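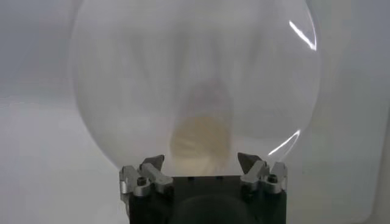
How long can you leave a loaf under a cover before it goes stale?

Two days on the counter is fine for most bread, three if you keep the cut side down and don't go lifting the cover every time you walk by.

That was the sort of thing people used to write in and ask my Aunt Dadevach, back when she had the kitchen column in the Markinton paper, and that was the sort of thing she answered, week in and week out, for more than 30 years. Her name wasn't really Dadevach, or not her first name anyway, but it was how she signed the column and it was what everybody called her, including the man who read the gas meter and, toward the end, my uncle.

She had opinions on all manner of things, but she had the strongest ones on covers. Cake covers, cheese covers, the mesh kind you put over potato salad on the Fourth of July. She owned a cupboard full of them and when she moved out of the house on Sokol Street and into the apartment she had to decide which ones were coming along, and I was the nephew with the station wagon, so I was there for the deciding.

"Now this one," she said, and held up a glass dome with a knob on it the size of a doorknob, "was your grandmother's, and it has never once been used for what it was made for."

"What was it made for?"

"A clock," she said, and handed it to me, and I wrapped it in two bath towels and put it in the box marked KEEP, which already had so many things in it that I had started a second box marked KEEP and was eyeing a third.

We had been at it since breakfast. It was one of those gray winter mornings when you leave the lights on in the kitchen and don't notice until suppertime. There was coffee, and there was a plate of the little anise cookies she made with too much anise, and there was a radio going on top of the refrigerator, very low, so that every now and then a man seemed to be murmuring something to us about the price of soybeans. The box marked GIVE AWAY had one thing in it, an egg slicer, and I had seen her look at it twice.

"You can have the slicer back," I said.

"I don't want the slicer. I'm only thinking about who's going to get it."

Then she reached way into the back of the bottom shelf, down on her knees on a folded dish towel, and was quiet for a while, and came out with a plastic dome. It wasn't anything to look at. It was the kind of thing the bakery used to send home with you if you ordered a big enough cake, light as a paper hat, and it had gone a little cloudy the way they do after they've been washed a few hundred times. I held out my hand for it and aimed myself, I admit, at the GIVE AWAY box.

"Mark Anthony Navarro," she said. She only used the whole name when I was in trouble or when I was sick. "You put that down on the table."

I put it down on the table.

"Do you know what that is?"

I said it looked to me like a cake cover.

"That came from Uvico's," she said. "On the corner, where the shoe repair is now. Your uncle went in there the week after we were married to get a loaf of rye, and he didn't have a word of anything to say to anybody in those days, he was so shy, and the girl asked him was it for a party, and he said yes because he thought it would be rude to say no. So she sold him a sheet of rolls and a cake and I don't know what all, and the cover to go on top. He came up the steps with his arms full. We had 80 cents to get us to Friday."

"What did you do?"

"Well, we had a party," said my aunt. "What else would we do? We knocked on the doors. There was a family upstairs with a baby, and two brothers across the hall who worked nights, and they came in their undershirts, and somebody had an accordion, there was always somebody with an accordion. And in the morning there was one roll left, and I put the cover over it so he'd have it for his lunch, and he put the cover back over it so I'd have it for mine. It sat there till Sunday. You could have driven nails with it."

She got herself up off the floor then, one hand on the cupboard door and one on my shoulder, and she took the dome and wiped it with the hem of her apron, which did nothing for the cloudiness but seemed to satisfy her. She looked around the counter. Everything was packed, or nearly, and there wasn't a crumb of bread in the place, I'd had the heel of it with my eggs. So she took one of the anise cookies off the plate and set it on a saucer and put the cover over that.

"There," she said. "Now it's a kitchen."

We left it like that until the afternoon, with the boxes going past it on both sides. The clock dome went out, and the cheese bell with the chip, and the mesh things folded flat between two phone books. I carried down the good dishes and I carried down the bad dishes, which were heavier. Each time I came back up the stairs she was standing somewhere different, in a doorway or next to a window, with her coat already on and her pocketbook over her arm.

When there was only the one saucer left she let me take the table out from under it, and she carried it to the car herself. She rode the whole way across town with it on her lap, one hand flat on top to keep the cover from hopping at the railroad crossing, and told me twice that I was following too close.

She forgot the egg slicer. I went back up for it.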